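Clearing a small stone-look table into one dish tray

I have a gray marble-pattern table with a black edge and one dark teal tray near the back. A plate, a few colored bowls and three clear cups end up spread over it. What order do you load them in so it all fits?

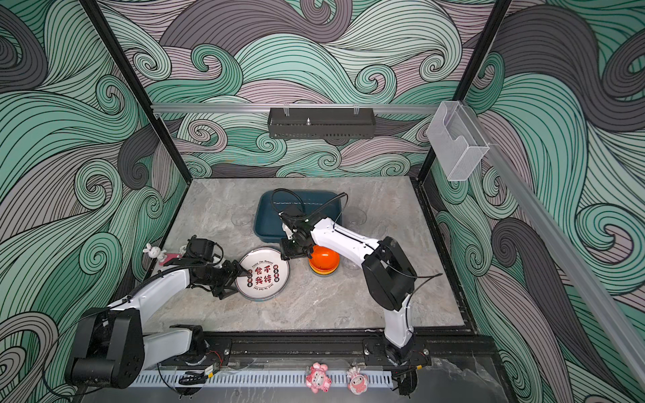 Brevel
Community member, 3,379 points

Tray is the plain rectangular kind, raised sides, no dividers. I would prefer not to buy a second one.

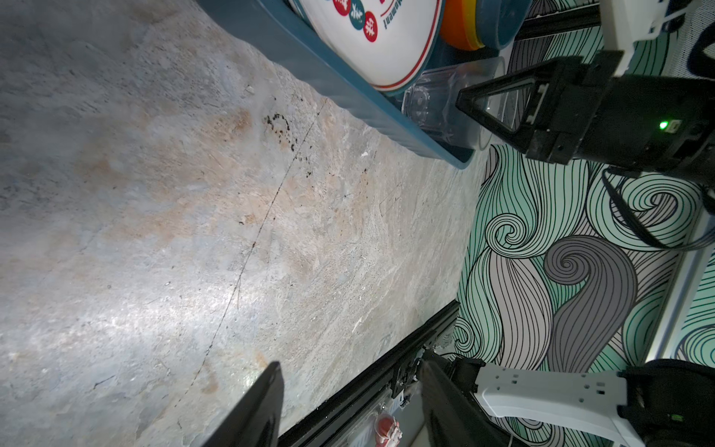
I also want to know whether to wipe the table first or last. Crumbs show badly on this pattern.

Dronar
1,151 points

Plate first, flat, at the left end. Bowls stacked at the back right, cups in front of them. Wipe last – loading drops more crumbs.
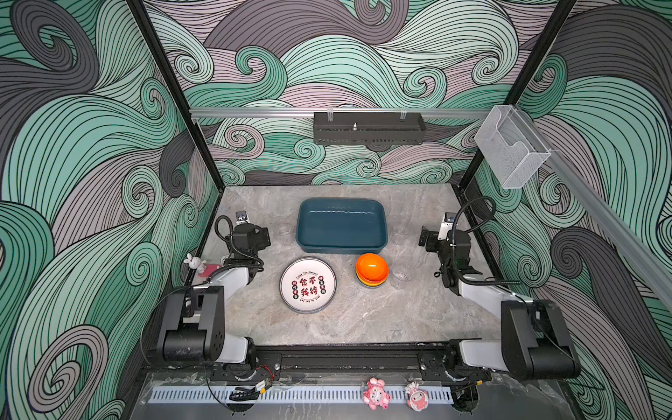
Portland, 27 Mar 2019

Edit: leave the bowls nested when you move them. One trip, and the footprint is one bowl.

Pugh
2,630 points

Agree on the plate. Clear cups are hard to see against marble, so I take them first.
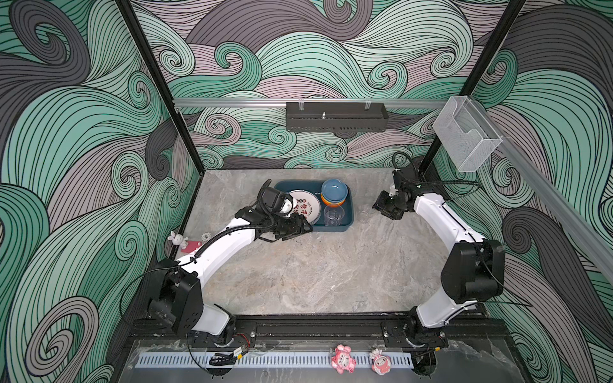

Plate left, bowls upper right, cup below them

Illex
1,219 points

just get a bigger tray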